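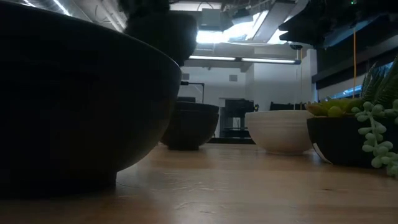 Huguette Delorme wrote to ask why we teach braking before anything else, when the kids only want to go fast. I'll start with that, as it covers most of the talk.

**Braking first**

- A child who can stop will try things. One who can't stop holds back or crashes.
- Drill at Bavalby: ride to a cone, stop with the front wheel next to it, put one foot down. Repeat until it's boring.
- Check hand reach on every bike. Small hands often can't get to the levers. Adjust before the session starts.

**Group sizes**

- One coach to 5 beginners. We tried 10 in October and spent the hour picking up bikes.
- Balance bikes stay on their own patch of grass.
- At Cevby the groups are mixed by age. Ask them about it at the break, I only saw one session.

**Cornering**

- Look where you want to go. Outside pedal down.
- Wide turns first, then bring the cones in.
- Younger riders stare at the front wheel. Have a coach stand at the exit and hold up fingers for them to call out.

(Pause for questions. Handale people will ask about helmets. Answer: we lend them, and we check the straps ourselves.)

**Racing**

- No timed laps in the first 4 weeks.
- After that, relays with two riders per team. Parents can join the last one.
- Carré runs sprints from week two. Their track is fenced and flat, ours has a road next to it.

**Money**

- Sessions stay free. The main cost is inner tubes and brake pads.
- Bring up the spare bikes: small frames are short again, and anyone with one in the garage should see me after.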